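Zallitz Kitchen Forum > Lunch and Cold Food > Order of layers in a sandwich

tavola_k
November, 7:40 am
Hello all. I have a small question about the order of layers. I make sandwiches for the lunch table at Cerndale, 69 on a normal day, and I put everything together on a tray with white paper before it goes to the bread. My order is lettuce first, then tomato, then cheese. My colleague says tomato must never touch the lettuce, because the leaf becomes soft before noon. I think the leaf protects the bread, and this is more important. Who is right?

My lettuce and tomato, before the cheese: 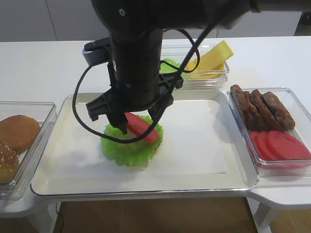

Mirrel replied that the colleague has a point, but only if the tomato is not drained. Salt the slices, wait 10 minutes, press them with a paper towel, and then you can put them where you like.

oldspoon
I don't agree with the salt. It takes out water, yes, but also the taste, and then the slice is like a wet cloth. I cut thicker and take out the seeds. Cheese against the bread, both sides if you can pay for it.

tavola_k
Both sides is too much for us, we count every slice of cheese. But I can try the cheese at the bottom. Does the curly lettuce hold longer than the flat one? The supplier (Kular) changed it on us last month and I am not sure I like it.

Mirrel
Curly holds well but it slides. When you cut the sandwich in half, the tomato goes out from the side. I tear out the thick rib and press the leaf with my hand first.

oldspoon
Slides because you salted the tomato :)

pebble_77
We did 198 for a school day with the Seixas rolls, tomato directly on the leaf, and packed them at 6 am. At noon they were fine. Butter on the bread to the very edge, this is what makes the difference for me. I never salted anything.

tavola_k
Thank you, butter to the edge I did not do. Tomorrow I make half with butter and half with cheese at the bottom, and I will write here which ones came back uneaten.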